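The Hungry Months: a conversation about feeding the dead in Barirden

The temple in Barirden occupies what used to be a carpet showroom, and if you stand in the right corner of the main hall you can still make out the word UNDERLAY on the brickwork under two coats of cream paint. The abbess, who prefers to go by her title and would prefer even more not to be interviewed, has agreed to talk about hungry ghosts. She has allotted me the length of one pot of tea. It is a small pot.

Hungry ghosts, for those who grew up without them, are the beings of one of the less desirable realms of rebirth. They have enormous bellies and throats as thin as needles, and whatever they manage to swallow turns to fire. In much of East Asia the seventh lunar month is theirs, and it usually lands on some part of August. In Barirden that means the middle of winter, a fact the ghosts have apparently taken in stride.

"People ask me if we should move it to February, so it will be hot," she says. "Why? The dead don't have a beach holiday."

The story behind the festival is an old one. A disciple of the Buddha, gifted with supernatural sight, goes looking for his late mother and finds her among the hungry ghosts. He offers her a bowl of rice. It bursts into coals before it reaches her mouth. He goes to the Buddha in a state, and is told that one son's devotion won't do it, and that he should make offerings to the whole community of monks at the end of their rainy season retreat.

I suggest that this is a convenient moral for a text preserved by monks. The abbess has heard this before.

"Yes, very convenient," she says, and pours. "Also the monks had to copy it out by hand. So they got their lunch, and they paid for their lunch."

She is less patient with the idea that the whole business is about fear. Visitors turn up at the temple wanting to know which activities are forbidden during ghost month, having read a list somewhere. No swimming, no whistling after dark, no moving house, no hanging out the washing at night. A removalist in Coradine once rang to ask whether he should expect a slow few weeks.

"I told him I am not in the removal business," she says. "These customs come from families. Your grandmother says don't whistle, so don't whistle. But please don't come and tell me it is in the sutra. I have read the sutra. It's short. There is nothing in there about laundry."

What the temple does do is cook. The first year, the ceremony drew so few people that the monks and nuns ate leftovers for a week. Last August there were 555 name slips on the altar, each one for somebody's dead, and the kitchen put out 669 bowls of rice, the difference being for those with no family to write a slip. That part matters to her more than anything else I ask about, and she puts the cup down to explain it.

"Your own mother, you remember her, fine. Anybody can do that. But there is always someone who died on the road, or in the war, or their children went to another country and forgot. They're hungry also. We put a bowl for them outside the gate, because some are too shy to come in."

The shy ghosts of Barirden have to contend with the magpies, who aren't shy in the least. She regards this as a non-problem. A magpie, on her reckoning, could be anyone.

There's a short rite at dusk, with chanting and a bell and a good deal of water flicked from a willow branch. The chant is meant to open the ghosts' throats so that they can swallow. I had always assumed the food was the point, and that the chanting was a sort of grace. She has it the other way round. The world is full of food, she says, and the ghosts can't get any of it down. A kitchen can do nothing about that until the throat is opened.

"You know people like this," she says. "They have the house, the car, the second car. Still hungry. I don't say they are ghosts." She considers the teapot. "I don't say they aren't."

We touch on paper money, which she neither encourages nor forbids. Folded paper goods arrive every year regardless, and she has seen paper suits, paper phones and on one occasion a paper ride-on mower. It went into the burner with everything else. The council requires a permit for the burner, and for the sake of the permit describes it as a barbecue.

Would she describe the ghosts as real? I ask it last, having been warned that it's the question she likes least. She takes it well enough. When she was a novice, she says, she put the same question to her own teacher, and he told her to go and wash more than 100 bowls and ask again afterwards.

"So I washed them."

And then?

"Then I was tired and I went to bed," says the abbess. She lifts the lid of the pot, finds it empty, and shows me where the shoes are.

The evening rite is open to anyone. Bring a vegetarian dish without onion or garlic, and write your name slips before you arrive, as the queue at the table gets long and there are never enough pens. Parking at the Ventura end of the street is easier than out front.

Posted 23 February 2011

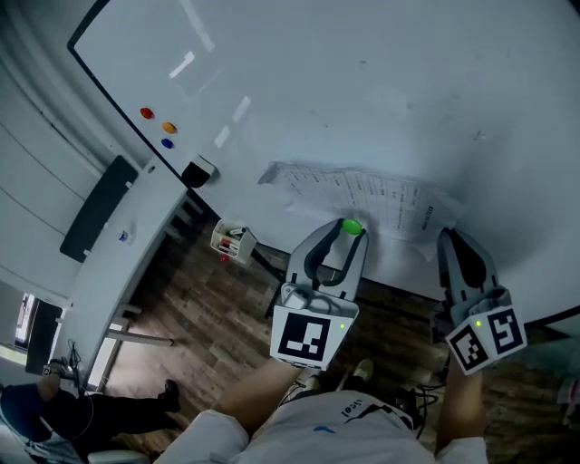 Skivus writes that in his family the bowl for strangers was always filled first, before the one for the grandparents, and that his aunt would send the children back to the kitchen if they got the order wrong. He'd be curious to know whether the temple does it the same way, and whether plain rice is enough or if there ought to be something salty with it. His aunt held out for pickled mustard greens and wouldn't discuss it.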